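Clivness Staff Forum > Operations > Garment Finishing and Returns
Topic: Handheld grippers at the folding stations, phase two

Bo-ram Na
Process Coordinator, Returns
9:12 a.m.

Colleagues,

This thread is opened for questions and comments on the second phase of the folding project. Please keep comments on pay grades in the thread maintained by Human Resources, where they will receive a proper answer.

Under phase one, staff in Returns used the handheld grippers on towels and pillowcases only. Under phase two, which begins in August, the work is extended to garments with collars, buttons and sleeves. The recordings made during this work are passed to Iteck, which prepares the automatic folding cell for the east end of the building. The target for the phase is 3,838 accepted recordings. At the close of phase one the count stood at 1,853.

Participation remains open to all permanent staff in Returns and Finishing. Sessions are limited to two hours and are counted as ordinary working time. Employees who decline will stay at their present station, and no note is made in their file.

The garments are to be handled on mixed and patterned surfaces as well as on the plain tables. Supervisors have asked several times why this is necessary. Iteck has advised that a cell trained on one gray tabletop performs poorly when the surface changes, and our own trial in the spring supported that advice. 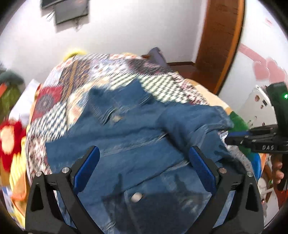
Denim garment on the patchwork cover, two grippers in use.

Collared items are opened fully before the first fold, with the buttons facing up. The sleeves are then drawn out one at a time. Please do not smooth the fabric with your free hand during a recording. A recording in which a bare hand touches the garment will be rejected.

Questions may be posted below.

Bo-ram Na

hemline_east
Finishing, second shift
9:47 a.m.

Thank you for the notice. I request clarification on the rate. The present standard for hand folding is 216 pieces per shift. An employee who spends two hours in a session cannot meet that figure. Will the standard be reduced on those days, or will the shortfall be recorded against the employee, as occurred on my line during phase one?

Bo-ram Na
10:05 a.m.

The standard will be reduced in proportion to the time spent in the session. The entries made during phase one were an error in the reporting sheet. If any remain in your record, please send me your employee number by private message and I will have them removed.

r_station11
Returns, first shift
10:31 a.m.

I took part in phase one and wish to record my experience for those who are deciding. The work is slower than hand folding and more tiring for the forearm. Towels presented no difficulty. I have since practiced on shirts, and collars are another matter. The point of the collar turns under and must be picked up again, and a short sleeve will bunch if it is pulled from the cuff alone. I recommend gripping closer to the shoulder seam.

I would also ask that station 11 be given a second chair.

dockside_4
Outbound
11:18 a.m.

With respect to the coordinator, the notice does not address the principal concern. The employees who take part are teaching the machine that will take over their station. The notice gives a target for recordings. It gives no figure for the number of folding positions that will remain after the cell is running. I believe staff are entitled to that figure before they agree to participate.

pressroom_lead
Finishing, first shift
11:40 a.m.

I do not share the view of the previous poster. The same concern was raised when the Dolo conveyor was installed. The carrying work ended, and the people who had done it moved to inspection. I was one of them. My back is in better condition and my hours did not change.

I would add that denim and heavy cotton are the items most often reported for wrist strain on my line. If a machine can take those, I am in favor.

dockside_4
11:56 a.m.

I accept that the conveyor was handled fairly. Inspection had open positions at that time. It has none now. A good result once is not a commitment, and I am asking for one in writing.

hemline_east
12:10 p.m.

I support the request for a written statement. I intend to take part in the sessions, and I would do so with more confidence if it were provided.

Bo-ram Na
1:25 p.m.

The concern is a reasonable one and I will answer it as far as I am permitted. The number of positions after installation has not been decided. Management has agreed that no permanent employee in Returns will be released during phase two. I have asked that this be issued as a signed letter, and I have forwarded the posts above with that request. I am unable to make any commitment beyond the phase, and I do not wish to suggest otherwise.

On the comments from station 11, the advice on gripping near the shoulder seam will be added to the instruction sheet. The chair has been ordered through Baek.

r_station11
1:38 p.m.

Thank you. Please confirm whether garments with metal snaps are included, as several arrived this morning and have been set aside.

Bo-ram Na
1:52 p.m.

Snaps are excluded for the present. Please return those garments to the hand folding line. This thread will stay open, and the letter will be posted here when it is received.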